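Equipment Review
Ultotby Hand-Held Demonstration Gripper, Second Release
Reviewed by Hatsue Ishida, Murakami Institute Teaching Laboratory

Summary of findings

The Ultotby is a hand-held gripper with a built-in wide-angle camera, intended for laboratories that wish to teach manipulation tasks to a robot arm without placing the arm itself in the room. The operator holds the device, carries out the task, and the recording is later converted into a training episode. The Murakami laboratory received two units in August and used them alongside its existing remote-control station, a Brerimier leader-follower pair. The reviewer recommends the Ultotby for tabletop work of moderate precision, with reservations concerning its grip, its software and the time required for setup.

Method of evaluation

Four operators recorded demonstrations of three tasks: placing a cup on a saucer, folding a hand towel in quarters, and sorting cutlery into a tray. Two of the operators had no previous experience with either system. The same tasks were recorded on the Brerimier station. In all, 993 demonstrations were attempted with the Ultotby and 626 with the remote-control station over an equal number of working hours. Toshio Mizuno of the laboratory's technical staff carried out the calibration and prepared the recordings for training.

Handling

The unit is comfortable for short sessions. The trigger travel is even, and new operators were able to produce acceptable cup placements within their first morning. The remote-control station required a full day of practice before its operators stopped overshooting the saucer.

Operators with smaller hands reported fatigue in the thumb after long sessions of towel folding. The manufacturer supplies one size of handle only. An adjustable strap is listed as an accessory but was not included with either of our units, and the reviewer considers that it should be.

It should also be noted that the Ultotby gives the operator direct contact forces through the fingers. This was most useful in the towel task, where the edge of the cloth has to be felt as well as seen. The Brerimier station provides no force feedback in the version we own, and its operators tended to press the towel into the table.

Camera and tracking

The lens takes in a very wide view, with strong curvature of straight lines toward the margins. Position is recovered partly from the surroundings and partly from printed markers, and the quality of the result depends on how the workspace is arranged. Plain walls offer the tracking software little to work with. Mr. Mizuno advises that a marker board be kept near the table and that the mapping pass be repeated whenever the furniture is moved. Of the first 500 recordings submitted for processing, 166 were rejected for loss of tracking, most of them made before this advice was adopted. 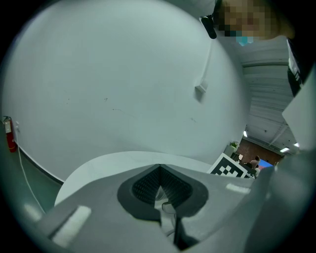 Vol. 12, No. 3

The view from the gripper's own camera takes in the housing along with a white tabletop, a board printed with a black-and-white marker pattern, and much of a plain white wall. A person leaning over the gripper also comes into view. Laboratories with privacy rules should plan to obscure faces before recordings are shared, as the supplied software has no function for doing so. We used a separate script.

Software

Recordings are transferred by cable to a desktop program named Gumar. Transfer is reliable. The program's review screen is less satisfactory: episodes can be marked as accepted or rejected, but no reason can be entered, and the list cannot be sorted by operator. Mr. Mizuno kept a separate spreadsheet throughout the evaluation.

Export to common training formats worked without error. The written manual is clear on mapping and calibration and very brief on everything that follows.

Comparison with remote control

Remote control remains the better choice where the robot's own reach and joint limits matter. A person holding the Ultotby can easily perform a motion that the arm cannot repeat, and several of our cutlery demonstrations had to be discarded on that ground. The laboratory will therefore keep the Brerimier station for the cutlery task and use the Ultotby for the other two.

Ratings

Handling: 4 of 5
Tracking: 3 of 5
Software: 2 of 5
Documentation: 3 of 5
Overall: 3 of 5

The units were purchased by the laboratory at the standard educational price. Questions about the evaluation may be addressed to the reviewer through the laboratory office.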